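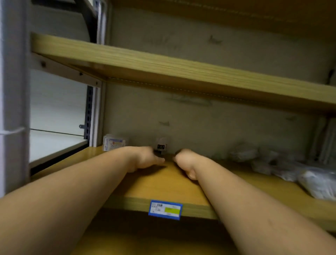
Shelf Tidying and Label Review at the Cevasstead Store

Members who visit the Cevasstead store in July will find that several bays have been rearranged. The work forms part of the annual shelf review carried out by Plarnine Cooperative Stores, and it covers the household, pharmacy and small hardware sections. The store will remain open during its usual hours throughout.

The review was prompted by comments received through the member survey in the spring. Of the 200 forms returned, 56 mentioned difficulty in matching a product to its price label, particularly where small boxed goods stand next to items sold in plastic bags. Bagged goods tend to spread along a shelf during the day and can cover the label that belongs to the item beside them. Small boxes, for their part, are easily pushed to the back, where shorter members and those using wheelchairs may not be able to reach them.

Staff have therefore been asked to follow a common procedure in each bay. Boxed items are to be brought forward to the front edge of the shelf and turned so that the printed face can be read from the aisle. Bagged and wrapped items are to be laid flat, with no part of the package extending past the shelf edge. Every price label is to be checked against the current list and placed directly below the product it describes. Labels that are worn or that refer to discontinued lines will be removed the same day.

The wooden shelves in the household section are being kept. The Coppens branch replaced its own two years ago with wire shelving, and members there reported that small packages tipped over or slipped through at the back. The metal uprights at Cevasstead allow the existing boards to be set at different heights, and in 12 of the bays the spacing will be increased to give more room for the hand above the stock.

Certain lines will move. Sewing supplies and picture hooks will be found at the end of the second aisle, next to the light bulbs. First aid items will remain where they are – directly opposite the service counter. Batteries will be kept on a single shelf at waist height. A printed plan of the new arrangement will be available at the entrance, and large-print copies may be requested at the counter.

Work in the evenings will begin at 7 p.m., when one aisle at a time may be closed for some 10 minutes. Members who need an item from a closed aisle should ask a member of staff, who will bring it to the checkout. The same procedure will be introduced at the Tullell store in the fall.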